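Q&A: Sang-wook Kwak on keeping kitchen plastics in service

July 28, 2025

Sang-wook Kwak has spent most of his working life on lid seals. He runs the test bench at Terholm, a materials lab in Pekow that checks food storage products for manufacturers and retail buyers, and he is wary of the word "airtight."

"It has no fixed meaning on a package," he said. "A buyer reads it and thinks of a jar of coffee staying fresh for a year. The factory may mean that the box passed a water drip test on the day it was molded."

The bench uses a pressure decay method. A closed container is fitted with a port, brought to a small positive pressure and left alone while a gauge records the loss. Kwak prefers it to the older approach of filling a box with dyed water and turning it over, which he described as a pass or fail result with no number attached.

Terholm's current series, run for the housewares distributor Yeon, covers 1159 lids. Each goes through 300 open and close cycles before its second reading. A subset of 200 also goes through a dishwasher schedule, and those are the results Kwak wanted to talk about.

"Cycling alone does very little," he said. "The hinge or the latch gets tired and the seal is still fine. Heat is the variable that matters. A lid is a thin, wide, flat part, and it relaxes when it is warm. If it relaxes while it is leaning against a plate, it keeps some of that shape."

A lid can lose flatness by an amount too small to see and still leak at one corner. Square lids are the most exposed, he said, as the closing force along a straight side is lowest at its midpoint and the corners carry more than their share. Round lids distribute it evenly.

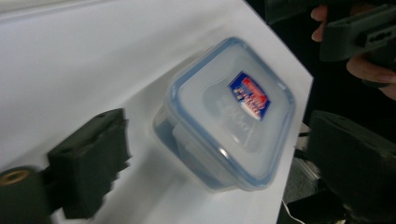 A square food storage container with a frosted lid and pale-blue rim.

Asked what a household can do with this, Kwak was brief. Lids go on the top rack, flat if there is room. Let them cool before they are pressed onto anything. Do not store them snapped shut for months, which holds the gasket in compression and gives it a permanent set.

"People stack the boxes closed so they don't lose the lids," he said. "I understand it. Put the lid on loose."

He is less strict about the freezer. Polypropylene gets brittle at low temperature, and a cold lid flexed at one corner may crack, but the seal itself is seldom harmed. He leaves a box on the counter for 3 minutes before opening it.

On gaskets, he recommends taking them out for washing only if the maker says they are removable. Silicone rings stretch when pulled with a fingernail or a knife tip, and a stretched ring bunches in its groove.

The Yeon series closes in December. A shorter program for Bilis, on replacement lids sold apart from their boxes, will follow on the same equipment. Kwak expects wide scatter in those readings.

"The lid and the base were never measured together," he said. "You have two tolerances and they add up."

He would not name a preferred product. His own kitchen has glass jars for dry goods and plastic for everything else, with the older boxes kept for screws.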